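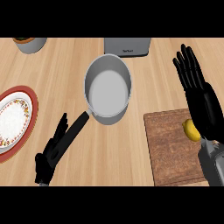

## Oiling a Wooden Tabletop

Sand the surface with 228-grit paper, following the grain, and remove all dust with a dry cloth.
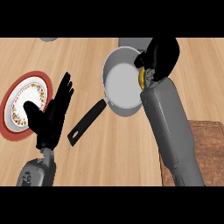

*Pellen Home Care Desk | Updated December*

Apply a thin coat of oil and wait 40 minutes – longer in a cool room – before wiping off the excess. Apply 3 coats in total. Plates and pots may be returned to the table one day after the final coat. Lay used cloths flat outdoors to dry.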